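Prarnwood Beeswax Finish, 9 oz tin

Posted 18/02/2018

I've been making this stuff in my kitchen for longer than I'd like to admit, and it's still the first thing I reach for when a cutting board starts looking thirsty. It's beeswax and food-grade mineral oil, melted slowly together and poured into tins by me (and by Lacey Fothergill when the orders pile up). No scent, no color added. It smells a little like honey when you first open the lid and that fades pretty fast.

I use it on boards, spoons, salad bowls, knife handles, the top of my old kitchen island and one very beat-up rolling pin. It gives you a soft, low sheen. If you're after a hard glossy coat, this won't get you there, and you'd be happier with a varnish!

How I put it on: wash the wood, let it dry overnight, then rub in a small scoop with a cotton rag. Old T-shirts are great. Leave it 2 hours or so if you can stand to, then buff it with a clean part of the rag. New wood drinks up a lot, so plan on two coats the first time.
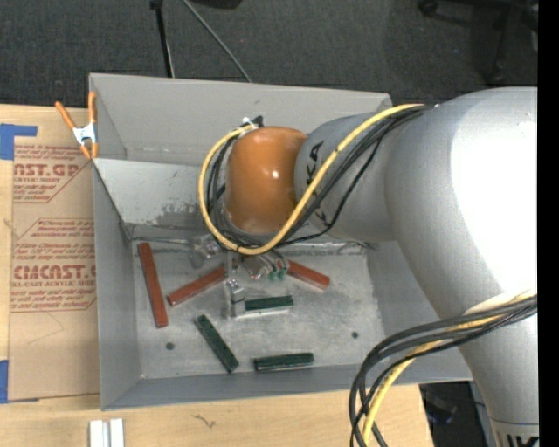

After that I do my own boards once a month, a bit more often in winter when the heat's running and everything in the house dries out. End grain always wants extra. Tabletops are a bigger job but the same idea, just work in patches and keep your rag moving so you don't get streaks.

A few things people write to me about. Yes, it gets soft in July, and if your tin shows up half melted just put it somewhere cool and it'll set again (the top may look lumpy, it works the same). Yes, you can use it over an old oil finish. No, please don't put it over paint, it only sits there and gets sticky. And keep waxed boards out of the dishwasher, I beg you.

Delyth Gwilliam wrote in to say she'd used it on a walnut fruit bowl she thought was a goner, and Willy Dijkstra does all his chair arms with it. I love getting these notes, so keep them coming.

Also in the shop: the Tanner rag bundle (plain washed cotton, no lint) and the Evura board brush, which is back in stock in the small size only.

Tins ship in a padded mailer. If you want more than one, put them in the same order and I'll combine the postage.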